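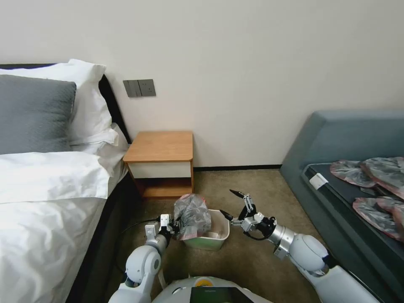

Bed, nightstand, trash bin.

Jun 24, 2019

Cooling system day on the old Bodnár van. Temp needle has been creeping up on long hills since we hauled the trailer to Brevberg, and I finally ran out of excuses. Pulled the lower rad hose first and drained into the blue pan -- 8 litres came out, and the book says 13, so either there's a good bit still sitting in the block or I've been driving it low all spring. Probably both. Colour was a sort of weak tea with flakes in it. Yuck.

Thermostat next. The housing bolts were easier than I'd feared (penetrating oil the night before, then a six-point socket, no drama). Hung the old stat in a pot of water on the shop hot plate with the thermometer clipped to the side. It started to open late and never got past halfway, even at a rolling boil. So that's one culprit! New one from Skilance opened nice and early in the same pot. Jiggle valve goes at the top, note to self, I've done it upside down before.

Odometer reads 386 km since the last oil change. Checked the dipstick while I was in there and no milkshake, thank goodness. Cap is clean underneath too.

Rad itself: flushed it backwards with the garden hose until it ran clear, which took 20 minutes and made a right mess of the driveway. Bottom corner on the passenger side stays cold to the hand when the rest is warm, so I think a few of the tubes are plugged solid. Left a message with the Avolent rad shop asking what they'd charge for a recore.

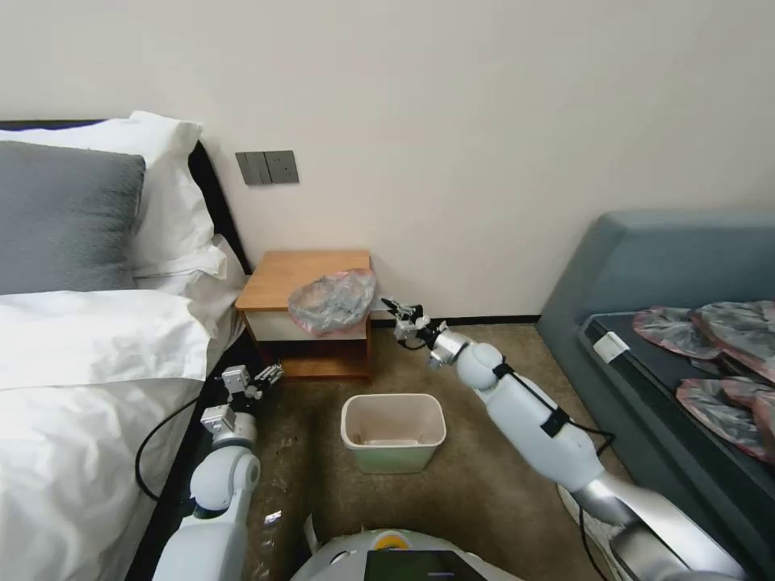

Siyabonga Hendricks reckons I shouldn't bother with a recore until I've looked at the fan clutch, as a tired one will give you exactly the same creep on a slow climb and costs a fraction of the price. Fair point. Spun the fan by hand with the engine cold and it went round nearly twice before stopping, so he may be onto something.

Still to do:
Fan clutch, check again hot
New lower hose clamp, old one is chewed
Refill 50/50, heater on full, bleed at the top hose
Ask Shaohua Tian for the pressure tester back
Recore can wait till September if the clutch fixes it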